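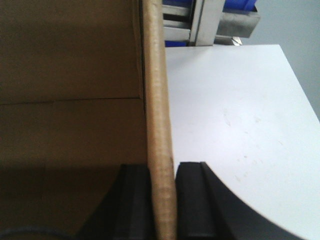
Figure 6-1. Gripper closed on the wall of a carton, wrist view.

6. Visitor demonstration: carton handling

This section applies to the Boler two-finger gripper when it is run for visitors at the Temcombe hall. Operators must have finished Section 4.

6.1 Set the cell to Demo mode. Arm speed is then limited to 60 mm/s.

6.2 Place the carton on the white table with one wall within reach of the fingers.

6.3 Jog the wrist until the cardboard edge is between the fingers. Use the wrist view to check that the edge reaches down into the gap.

6.4 Close the gripper at force level 8. Wait for the grip signal on the Emolen panel.

NOTE: Double-wall cartons may need level 11. Do not go higher during a demonstration.

CAUTION: Keep visitors behind the floor line while the arm is enabled. Cartons may weigh up to 400 g for this routine.

6.5 Switch the visitor monitor to the workspace camera. With a large carton close to the lens, the printed side can fill the whole width of the picture. The cardboard in Figure 6-2 carries the ECOFLOW name on a black printed shape.

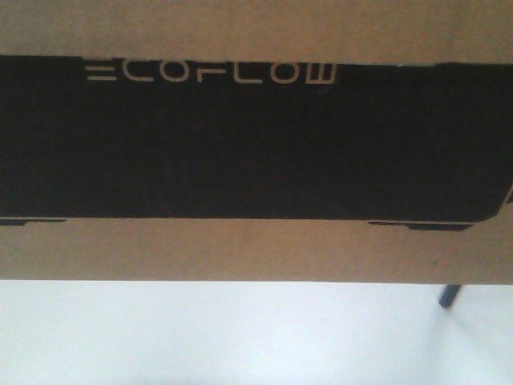

Figure 6-2. Carton side, workspace camera.

Can a visitor operate the arm?
Only from the Lü hand controller, with an operator holding the enable switch.

6.6 To end the routine, open the gripper, raise the wrist clear of the carton and press Park.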